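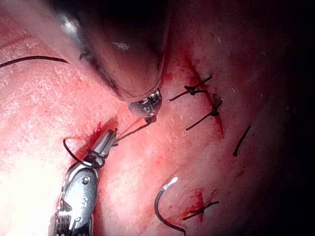 Vaga: técnico/a de manutenção para a célula de sutura robótica da Skenero, entrada em Maio. Trata-se de uma célula só – dois braços, pinças articuladas, bancada de tecido. Tarefas: limpar e lubrificar punhos, verificar folgas nas articulações, trocar cabos, calibrar depois de cada troca. Quem concorre tem de perceber o que uma folga mínima faz quando há um laço de fio preto enrolado no porta-agulhas e o nó ainda por dar. Registo de tudo no Waltano (damos formaçao).

Pedimos: curso técnico em mecatrónica ou equivalente, mão firme, inglês para ler manuais. Experiência com instrumentos de punho articulado conta muito. Horário de dia, 20 dias de piquete por ano, pagos à parte. Salário 1.915 euros brutos, 1.145 em part-time.
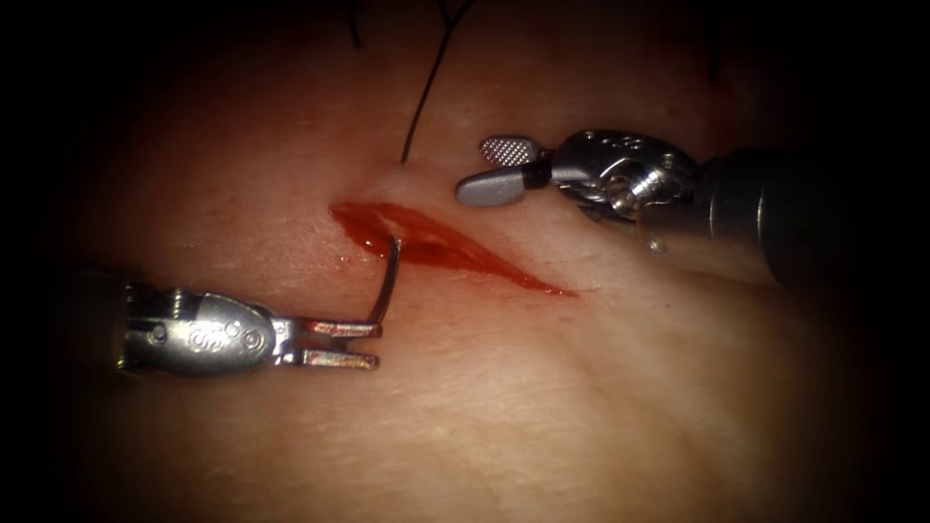 Plulleven, que fez este trabalho até agora, avisa que o pior são as polias do punho: o cabo começa a desfiar muito antes de o braço dar erro, e quem espera pelo erro já vai tarde. Concordamos – por isso a prova prática é trocar um cabo e recalibrar.

CV em PDF, até segunda-feira, 9 de março de 2026, ao balcão da Mac Mathúna ou pelo formulario. Sem carta de motivação.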